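Council backs brick paving for Phelan streets, but the sums stay in the drawer

2018-12-12

Phelan council has voted to press on with block paving for the Grovance estate, extending a program it says will save ratepayers money over the life of the road. How much money, and over what life, it would not say at last night's meeting.

The vote was carried with little debate. Councillors had before them a 402-page infrastructure paper in which the paving gets two paragraphs and a table. The table gives a service life of 40 years for interlocking concrete blocks and leaves the matching figure for asphalt blank. Asked about the gap, an officer said asphalt "varied".
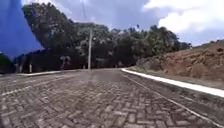 It does vary, and so does block paving. A well-laid block road on a sound base can last a very long time. One laid in a hurry over poorly compacted fill will rut at the wheel tracks and sprout weeds at the joints, and the first crew sent to dig up a water main will put the blocks back in whatever order they come to hand. Residents of Stosta Street, where the first stage was finished in February, have already complained to council about tyre noise and about a dip near the corner that holds water after rain.

Council's answer is that the dip is within tolerance. It has not released the tolerance.

The contractor, Hemberg, has the job for both stages. It did not tender for the second; the work was treated as a variation to the first contract, a practice that is legal, common and very convenient for everybody except the person trying to find out whether the price is any good. The paper puts the second stage at 2423 metres of road. The cost per metre has been withheld as commercially sensitive.

Supporters say the blocks are cooler underfoot in summer, slow the traffic and can be lifted and reused when pipes need fixing. The last claim is the strongest. It also depends on council keeping a stock of matching blocks and a crew who know how to relay them, and the paper mentions neither.
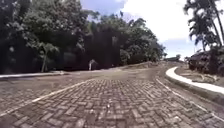
Hooman Kermani told the meeting he was sick of hearing the estate talked about as a trial. Drivers had slowed down on Stosta Street, he said, the kids could ride to the oval again, and if the worst anyone could find was one puddle then council should get on with it. Hiu-tung Man was less sure, and wanted to know who would be sweeping the joints out in ten years' time.

Neither got much of a reply. The mayor thanked both for their contributions and moved to the next item.
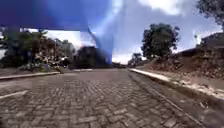
Maintenance is where these programs tend to come unstuck. Laying a road makes for a good ribbon-cutting, and the sweeping, re-sanding and kerb repairs that come after are paid for out of a budget line that gets shaved every year. Dust is part of the bill too. Where a herringbone road runs beside a strip of bare ground, with only a low concrete kerb between the two, somebody has to be paid to keep the verge off the bricks. The paper allows nothing for verge planting on either stage.

Council says a maintenance schedule will be prepared once the second stage is complete. Work is due to start in the new year — weather and, presumably, the contractor permitting.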